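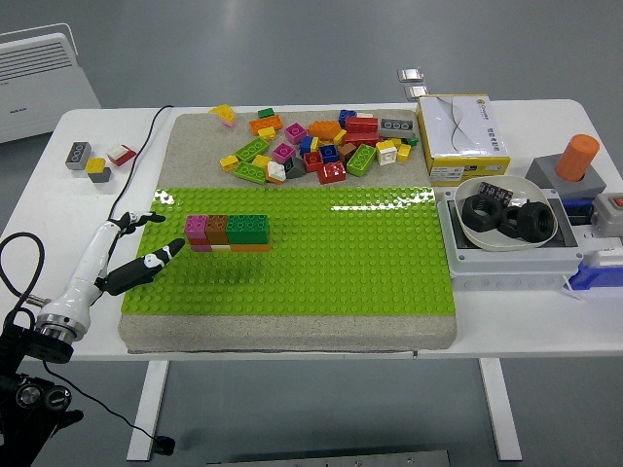

Score the misses, too

The Sternbridge paper reports 148 brick placements and one success rate. I think that number hides the useful part. A brick set one stud off counts the same as a brick dropped on the floor, and those are different problems with different fixes.

At Istilar we log each try by how it failed - wrong brick, bad grip, poor alignment, weak press. It adds 15 minutes to a session. More labs should publish that table, even when it makes the method look worse.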